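Budgeting for handheld grippers -- pairs, spares, what am I forgetting?

tavares_b
Benedito Tavares here, I do purchasing for a small group at Closmont. We want to start collecting tabletop demos in June and I have to turn in a number. Right now it's 8 handheld grippers from Kenden plus marker cubes. Is that sane, or am I going to be begging for more money by July?

flavinefan
Depends, are people working one-handed or two? If it's two, 8 grippers is four people and zero spares. I'd drop to three people and keep a pair on the shelf.

mugwort
Disagree with the spare pair. Buy spare cubes and cables, those are what go bad on us. We've had one gripper die and 15 cables. Fifteen!

flavinefan
Sure, and when that one gripper died, how long did you wait on the replacement?

mugwort
...three weeks. OK, fine. One spare, not two.

tavares_b
Two-handed, so that's a good catch, thanks. Does anybody put money aside for the room? My boss thinks tables are free.
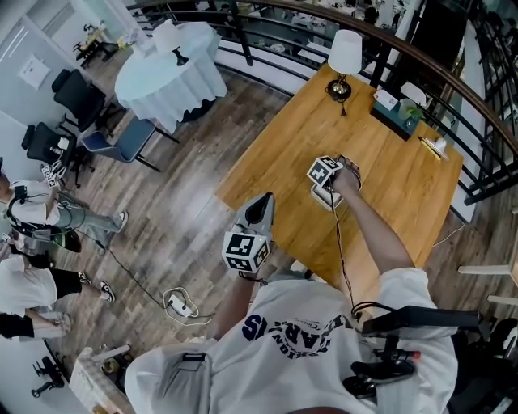 mugwort
And power! Put in a line for power strips and something to cover the cables, because all of it ends up on the floor where people walk. I'd set aside $500 for furniture, cords and the little stuff you move around on the table (lamps, trays, pencils, plants). Thrift stores are great for that.

old_maruyama_hand
500 is low if you want different rooms. We spent 1000 and still borrowed chairs. Also get harnesses people can adjust themselves -- our Maruyama ones needed a hex key every time we switched users and I still hold a grudge.

tavares_b
OK, going in with three pairs, one spare and 1000 for the room. Will post what comes back from finance.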